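Student Builds > Manipulation and Arms
Thread: Table-clearing task, wrist camera view, grasp point selection on soft items
Page 1 of 1

tsandu_capstone
Posts: 14
Location: Hamilton, ON

Looking for a sanity check on grasp selection before our April demo. We're a team of three in a fourth-year capstone. The task is table clearing: items are resting on or partly on dishes, the arm has to lift each item off, place it in a bin, then stack the dishes. Our arm is called Herby. Six axes, parallel two-finger gripper, small colour camera fixed at the wrist. No depth sensor. The supervisor's position is that the budget was spent on the arm and we can work it out from there.

The policy is behaviour cloning from teleoperated demonstrations. We have 981 demonstrations in total, of which 705 survived cleaning. The rest were dropped for dropped frames (sorry), operator pauses longer than our cut-off, or the gripper command log drifting out of step with the video.

Results on held-out layouts are acceptable for rigid items. On soft items they're poor, and the failures are consistent. The fingers close on the end of the item that is nearest the gripper at the start of the approach, the item folds or pivots, and it slides back onto the dish. The centre of the item would be a much better target.

A typical starting view for the ketchup layout: 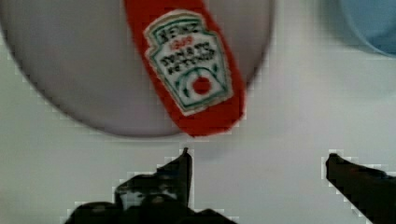 Wrist view, ketchup across the plate, fingers open.

From there the policy goes straight forward and closes on the squared-off lower end, where it overhangs the rim. I'd like it to go further up, rotate to suit the diagonal, and close across the body around the label.

Questions, in order of urgency to us:

Is this a data problem or a view problem? The far end of the item is out of view at the start, so the network can't see how long the thing is.

Has anyone fixed this sort of bias without recollecting?

Does wrist rotation need its own loss weighting? Ours is lumped in with translation.

Teodor

gantry_goose
Posts: 1,206
Location: Geelong, VIC

Data problem, going by your description. Go back to your 705 and look at where the operator closed on the soft items. I'd put money on a good share of them being end grasps. People driving a leader arm take the first thing they can get the fingers on, particularly late in a session.

The view doesn't help, but it isn't the cause. The label is entirely visible in that picture and it gives you orientation for free. A network that had seen enough mid-body grasps would have no trouble learning to go to the label.

Prerkell
Posts: 388

Disagree with goose. You can't learn a centre grasp on an object if you can't see where the object stops. The top of the ketchup is outside the image. The visible part could be two-thirds of it or nearly all of it, and the correct grasp point is different in each case. The near end is the only end the policy has evidence for, so it goes to the near end. That's reasonable behaviour given the input.

Raise the start pose. Back the wrist off until the longest item in your set fits in view with some margin, then record from there.

gantry_goose
Posts: 1,206
Location: Geelong, VIC

It has one bottle of ketchup in the training set, presumably. It doesn't have to infer length from first principles. Label position relative to body is fixed. See label, go to label.

Prerkell
Posts: 388

Which is fine until someone puts a banana down. Teodor, what's in the item set?

tsandu_capstone
Posts: 14
Location: Hamilton, ON

Eleven items, five of them soft. The ketchup is the only one with a label on it worth the name. Two of the others are plain and long, and they fail the same way as the ketchup, slightly more often. So that's a point to Prerkell, I think.

On the start pose: backing off costs us resolution on the small rigid items, and those are currently our best result. The image is already compressed more than I'd like. Look along the edges of the fingers and you'll see the stair-stepping.

karppinen_m
Posts: 57
Location: Thunder Bay, ON

The compression deserves its own paragraph. Your finger outlines are blocky against the tabletop, and there are faint square artifacts along the plate edge and around the ketchup too. Those are the three boundaries your policy most needs. If you are training on that stream and running inference on a cleaner one (or the reverse) you have a distribution shift exactly at the contact edges.

Check whether the recorder and the live node use the same encoder settings. Ours didn't. It cost us most of a term to find.

tsandu_capstone
Posts: 14
Location: Hamilton, ON

Checked this afternoon. Same camera, same resolution, different encoder settings. The recorder writes compressed video. The live node takes raw frames. So we train on artifacts and infer without them.

I'm going to route the live frames through the same encoder as a stopgap and rerun the soft items tonight.

Tudor Surdu
Posts: 73
Location: Hamilton, ON

Teammate here, different opinion from Teodor's, so I'll put it on the record.

I drove most of the soft-item demonstrations. Goose is right that many were end grasps. The gripper was too narrow at full open to take the wider items across the middle with any tolerance on rotation, so I took the end because it was the grasp I could make reliably. We have since fitted longer fingers with a wider opening. The old demonstrations are still in the set. We are cloning a workaround for hardware we no longer have.

I've argued for binning all of the soft-item demonstrations recorded on the old fingers and collecting again. I lost that argument on time.

gantry_goose
Posts: 1,206
Location: Geelong, VIC

There it is. Thank you, Tudor.

Two sets of fingers in one dataset is a second problem, quite apart from the end grasps. The fingers are in view the whole time and they take up a fair bit of the lower image. The network can tell which set is fitted. If all your end grasps have the old fingers in view and you're now running the new ones, you might get away with it. If you mixed them, you won't.

tsandu_capstone
Posts: 14
Location: Hamilton, ON

Mixed. Fingers were changed partway through the soft items. We didn't tag the episodes, but they can be split by timestamp.

For the record, my objection to recollecting was 4000 training steps per hour on the lab machine and a shared booking sheet — the driving itself was never the issue.

Prerkell
Posts: 388

Then split by timestamp, drop the old-finger soft episodes, keep the old-finger rigid ones, and see how many you have left. I'd still raise the start pose, for soft items only if you have to. You can have a short scripted look from higher up, then hand over to the policy.

vostley
Posts: 9
Location: Ballarat, VIC

First-year student, sorry if this is basic. Wouldn't the rim of the plate be a problem for a mid-body grasp? With the end grasp the fingers go down over the bare table. If you go up to the label you're coming down over the plate, and the fingertips will hit it before they've got around the item.

karppinen_m
Posts: 57
Location: Thunder Bay, ON

Not basic. With no depth sensor the policy has to infer the height of the plate surface from one colour view, and a pale matte plate on an off-white table gives it very little contrast beyond that faint shadow under the rim. If the fingertips come down at table height over a plate, you'll get a fault or a chipped plate.

Teodor, are the fingertips compliant? And is there any current limit on the last joint?

tsandu_capstone
Posts: 14
Location: Hamilton, ON

Fingertips are stiff print with a thin rubber pad. There is a current limit, set high. Vostley has found something we'd noticed and filed under noise: on the few runs where it did go for the body, it stopped early and closed above the item. I assumed a bad rollout. It may have been the limit tripping on the plate.

Tudor Surdu
Posts: 73
Location: Hamilton, ON

It was. I was standing next to it. I have the joint log if anyone wants to see the spike.

tsandu_capstone
Posts: 14
Location: Hamilton, ON

Update with numbers we're willing to stand behind, which isn't many.

Matching the encoder: small improvement on rigid items, no change on soft ones that I'd call outside the spread.

Dropping the old-finger soft episodes without adding anything: worse. Not enough left to learn from. It hesitates over the plate and times out.

Dropping them and adding about 60 new mid-body demonstrations, all on the current fingers: clear improvement. The approach on the ketchup now goes up past the end and rotates to line up. It still closes slightly below the middle of the label.

Rotation now has its own weight in the loss. We changed this at the same time as the new data, so I can't separate the two. Yes, I know.

Higher start pose is next. Prerkell can have his I-told-you-so when the run finishes.

Prerkell
Posts: 388

I'll wait for the run. Change one thing at a time for this one, please.

gantry_goose
Posts: 1,206
Location: Geelong, VIC

Seconded. And tag your episodes with the finger set from now on. One field in the metadata, filled in by the recorder and never by hand.

Tudor Surdu
Posts: 73
Location: Hamilton, ON

Field added. Recorder refuses to start without it. Joint log is attached to my project page under the plate contact heading, columns are time, joint, current, limit flag.

vostley
Posts: 9
Location: Ballarat, VIC

Thanks, downloading it now. Is the current column filtered or as it comes off the driver?

Tudor Surdu
Posts: 73
Location: Hamilton, ON

As it comes off the driver. Joint six is noisy at rest, ignore anything before the first move command.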